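How to run a robot arm demonstration at an open day

These steps cover a tabletop arm picking items out of a basket in front of visitors. Allow 2,000 square millimetres of clear bench for each item you plan to put down, and more if children will be choosing the spots.

1. Book a bench near a power point and tape a line on the floor, two metres back from the arm.
2. Load the Lurka program the night before and run it five times at half speed.
3. Place the basket to one side of the work area. Leave the middle of the surface clear.
4. Open the gripper fully before the arm comes down. Start with soft items.
5. Put the wrist camera's view on a monitor facing the line. Visitors standing at the back can't see the fingers otherwise.

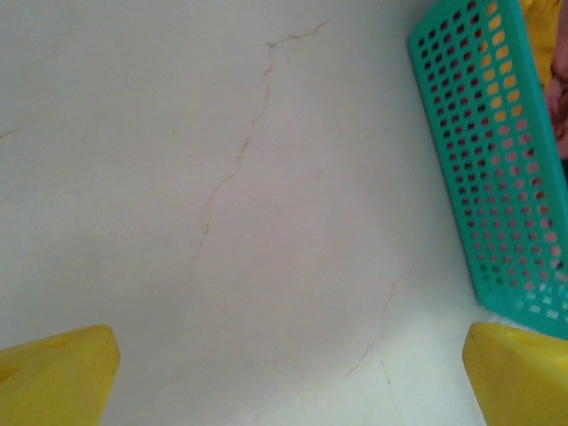 Áine Cullinane
Demonstrations Coordinator, Trirnent

With the yellow fingers spread like this and the teal basket off to the right, stop the arm and let people look at the monitor. Ask someone which item they would go for first. Resume at half speed and keep one hand near the stop button.

Groups of five work well. If a pick fails, home the arm and start again from step 4.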